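The Ternham End

We had sold 300 tickets by the Monday, which was 300 more than we'd ever sold for anything. Ternham Women had always been a walk-up-and-stand-there sort of club. You came through the gap by the cricket nets, you put a pound in the bucket if you had one, and you watched from the grass bank with the dogs.

Now we had Ullik coming in the cup, and Ullik had a proper coach with curtains.

I was thirty-four and I played left back. I'd played left back for Ternham since the days when we borrowed the under-fifteens' shirts and had to breathe in to get them on. These days our shirts were our own, deep green, with Fidero across the front in white, and I loved mine so much that I'd tried it on in the kitchen the night before and run up and down the hall in it. (My socks gave out on the lino. I told the girls the bruise was from training.)

By kick-off there were more than 3000 people round that pitch. I still don't know where they all came from! They were on the bank, along the rope, up on the wall behind the bus shelter. Somebody's gran had brought a saucepan and a spoon and she was belting it before we'd even come out. When we ran on, the noise went right through my boots.

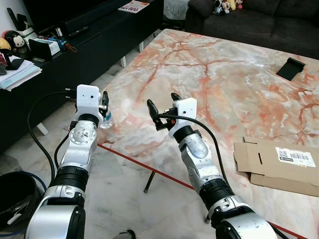

Did we think we could win? Our keeper did, from the very first minute, and by half-time she had talked the rest of us into it.

She'd had a marvellous first half, mind you. Ullik hit the post twice and she shouted "Mine!" both times, as if she'd arranged it. We went in at nil–nil and sat in the changing room grinning at each other like children on a school trip. Our manager had a whole speech written on the back of an envelope. She looked at it, put it back in her coat and said, "More of that, please."

Ullik scored straight after the break, a lovely goal, I'll give them that, curled in from miles out. The saucepan stopped. Then it started up again, slower, and the whole bank clapped along with it, and I thought, well, I'm not going home one down in front of all this lot.

With five minutes left we won a corner at the Van der Merwe hoarding. I never go up for corners. I'm small and I'm needed at the back. I went up. The ball came over everybody, over their big centre half, over our big centre half, and dropped at the far post where I was standing with no plan whatsoever. It hit my shin. It went in.

I ran the full length of the pitch with my arms out, green shirt flapping, and half the team hanging off me by the halfway line. The referee was pointing at her watch, their striker was already waiting on the centre spot with the ball, and I was still running.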